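Teaching a Two-Arm Robot to Sort Tools by Remote Control
Final report, Robotics Project Course, Tilton

1. Goal

The project tested whether a two-arm robot could learn to take hand tools from a wall board and put them back, using only recorded demonstrations. No motion paths were written by hand. The software stack, named Marti, was built on code left by the previous project group.

2. Setup

Two arms are mounted at a table, with a pegboard standing along the back edge. The operator moves a pair of smaller leader arms, and the robot arms copy the joint angles. Each arm carries a two-finger gripper. Camera images, joint angles and gripper opening are saved together at every step.

The first version of the leader arms had no gravity compensation. Operators got tired after a few runs and the recorded motion became shaky toward the end of a session. Springs were added at the shoulder joints. This reduced the problem but did not remove it.

3. Data collection

We recorded 200 demonstrations of the pick task and 200 of the return task. An episode starts with both arms in the rest position and ends when the operator presses the foot switch. Episodes with a dropped tool were kept if the operator recovered the tool without help. All others were deleted and recorded again.

After cutting each episode into single motions (reach, grasp, lift, move, release), the set held 1133 segments. Cutting was done by a script that looks for changes in gripper opening. The script failed on slow releases, so those segments were marked by hand.

Operators were asked to keep one arm still while the other worked near the board. Early episodes did not follow this rule and contain several near collisions between the wrists. They were left out of training.

4. Tool return

The return task was harder to demonstrate than the pick task. The operator has to line up the tool with its holder while the forearm blocks part of the head camera view. Scissors and pliers need a fairly exact approach angle. Tape rolls must be moved straight onto a peg. Screwdrivers go into a cup, and small errors in angle matter less there.

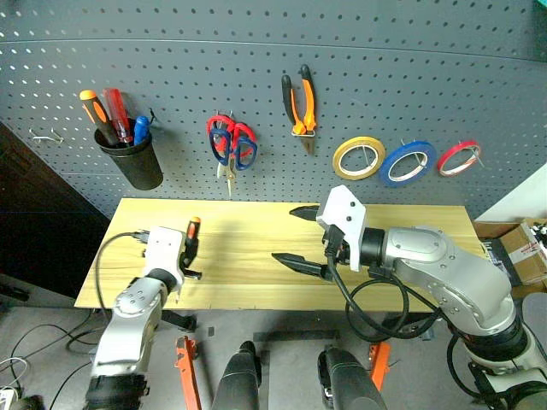
Figure 1. Head camera view during teleoperation. The left gripper holds a screwdriver; the right gripper is open.

The cable at each wrist also limited the motion. Large wrist turns pulled on the connector, and operators learned to avoid them. The trained policy picked up the same habit and rarely turned the wrist far, even when a larger turn would have given a shorter path.

5. Open problems

Training used a single camera view and the joint angles of both arms. The policy handled screwdrivers better than any other tool. With scissors it often stopped about 2 cm short of the hook and opened the gripper too early. We suspect a lack of depth information but did not test this with a second camera.

The leader arms should be recalibrated before each session. A small offset in the left elbow was found late in the project, and it is present in part of the return data. Those episodes are listed in the notes file stored with the data set.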